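Sunday soup swap is back at Gundotura, and it needs bowls

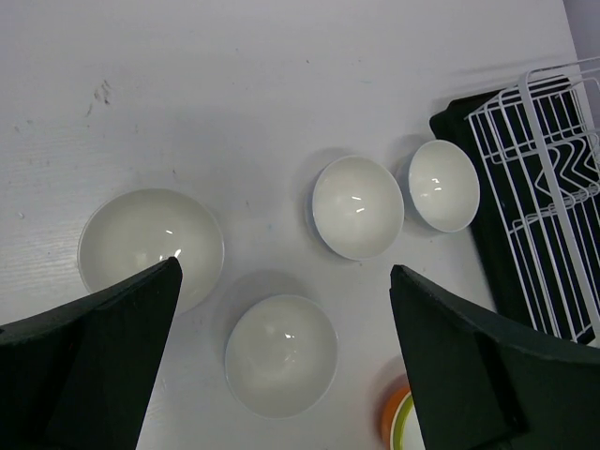 I've been going to the soup swap at Gundotura since it was six of us and one hot plate, so forgive me if I get carried away – but it's back this Sunday, doors at 11, and the kitchen finally has money to spend on dishes!

If you haven't been, you bring a pot of whatever you've made, you get a ladle, and you go down the line trying everybody else's. Last winter we ran out of things to eat out of before we ran out of soup. People were using coffee mugs. I had a very good lentil soup out of a measuring cup (the handle helped, to be fair).

Rakiya Okonkwo, who runs the kitchen, has been asking for plain white bowls ever since. She wants them in mixed sizes, too. A big one is great when you've settled on your favorite, but most folks want a small one for tasting, and a medium one if they're bringing a kid along and sharing. "I don't care if they match," she told me while she was drying up. "I care if they fit in the rack."

The rack is a bit of a sore point. It's the usual kind, a black tray with a white wire frame on top, and the zigzag dividers are terrific for plates. Deep bowls are another story, and ours end up all over the table on a busy day. Rakiya would like a second one, and I'm with her.

So, the money. The spring rummage sale brought in $3000, and most of that is going to the new stove hookup, which took forever to get approved. The kitchen gets $500 of it for dishes, racks and towels. Flindik, the secondhand place on the corner, has promised to set aside any white ceramic that comes in before the end of August, and Zudwood is giving us a shelf to put it all on.

If you have bowls at home you never reach for, bring them along. Chips on the rim are a no, and so is anything that can't go in hot water. Colored ones are fine as well – I like a bit of orange or green in the pile, whatever Rakiya says about white. Leave them with Etim at the side door, and please put your name on the bag if you want the bag back.

There are 14 soups signed up so far, and four of them are tomato, so if you're still deciding, maybe think about a chowder. Washing up starts at two and we could use a couple more pairs of hands at the sink. I'll be drying.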